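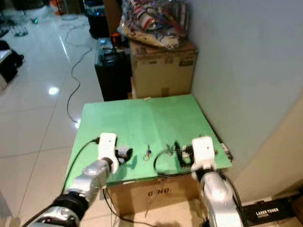 Two arms, two sets of fingers and one key ring: a talk with Rania Moussa

Home Interviews Workshop notes Archive Search

Last updated: January

When I come to see Rania Moussa in Sornby, she is in the middle of a run and asks me to wait until the arms are back in their starting position. She is testing two kinds of gripper fingers on a pair of small arms, and she has been doing this since the autumn. The work surface is a flat green panel that rests on a cardboard box.

"People expect a proper bench," she says. "I had a proper bench. It was too high for the arms and I could not move it alone. With the box I can change the height in one minute, and the arms do not care."

The question she wants to answer is quite narrow. The arms came with Skorham fingers, and a second supplier, Hemar, offers fingers that fit on the same mount. Both makers say that their product is good for small metal parts. Moussa wanted to know which one can pick up a key from a flat surface, without a raised edge and without a tray that helps.

"A key is a terrible thing," she explains. "It is thin, it is smooth, and if there is a ring, the ring goes its own way. You take the key by the head and the ring turns and pulls it out again. A block of wood tells you almost nothing about a gripper. After a key you know something."

So far she has recorded 2451 attempts, of which 1193 were with the Hemar fingers. She didn't plan for an equal number. The Skorham fingers were mounted first and she continued with them while she was still learning how to place the camera.

I ask which fingers are better. She takes some time before she answers.

"For a key that lies alone, Hemar. The tip goes lower and I lose fewer of them at the first lift. For a bunch of keys, I prefer Skorham, which opens wider and forgives me if I come in a little crooked. If you want one name from me, I can't give it to you yet."

She is more certain about wear. In her notes every pair of fingers gets a page, where she writes down each scratch and each missing piece. Her colleague Mayu Kinoshita, who writes the software for the wrist cameras, at first found this exaggerated. Then one day the program which looks for the fingertips began to place the right tip too far inside. The finger had lost a bit of its surface, and the program took the border of the damage for the border of the finger.

"Mayu was searching in her code for the whole afternoon," says Moussa. "I was searching in the cable. And the mistake was there in front of the camera, in every single picture we had saved that day." 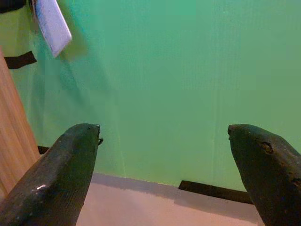
Since then they look at the fingers through the wrist camera before each session, with the gripper wide open and nothing between the tips. Kinoshita keeps these views in a separate folder, sorted by the pair of fingers. If a tip looks different from the week before, she marks it again by hand, and only after this they start to record.

I wanted to know why they do not simply put on new fingers.

"We could. But a customer will not change the fingers every time there is a scratch," Moussa answers. "He will use them until something falls down. So I also want to know how a bad finger behaves. I have one pair that I keep only for this, it is ugly and I like it very much."

The green color was her choice too. Before, she used a gray cloth, and metal parts almost disappeared on it. On green the camera finds them more easily, although a dark finger in its own shadow is still difficult. Kinoshita would have preferred a light blue. They discussed it for longer than either of them wants to admit, and green was what the shop had in a large size.

The controller is a chapter for itself. They use one from Ghanem, which sends commands to both arms at the same time. At the beginning one arm was always a little late. You don't notice it when each arm works alone, but when one of them has to hold the ring and the other one has to take the key, a small delay is enough to lose everything. Kinoshita measured up to 300 milliseconds in the worst case. After a change in the settings the delay became much smaller, and Moussa then repeated all the two-arm tests, which she describes as "the most boring two weeks of my life."

And the cables? She laughs. Both arms have their cables on the outside, and they make loops over the table. If a loop is too short, the wrist stops before the end of its turn. If it is too long, it lies down where the parts are.

"I have tried clips, I have tried tape, I have tried a spring from above. Now I leave a loop and I teach the arm to go around it – it works most of the time. When a gripper fails, I always check first if it touched the cable. In my table there is a separate column for this, because it would not be fair to blame the fingers."

This column is, in my opinion, the most useful idea that I took home from the visit. In many comparisons that I have read, a failure is just a failure, and the reader can't know whether the finger slipped, the camera was wrong or something was simply in the way. Moussa writes down the reason every time, even when the reason is "I don't know." She uses this one more often than she would like.

For the spring she plans a round with coins and flat washers, and she wants to reach 2000 attempts with the Hemar fingers before she publishes her table. Kinoshita would like to test a second camera position, a bit further back on the wrist, so that a damaged tip disturbs less. Moussa is not against it, but she asks for one change at a time.

Before I leave, she shows me how she starts a run. She places the keys by hand, turns them a little, turns them back and steps away from the table.

"I try to put them down without thinking," she says. "If I think, I put them so that the robot will like it. Mayu says I should let a dice decide. Probably she is right, and I will do it for the coins."

Contact | Copyright Workshop Notes, all rights reserved | Back to top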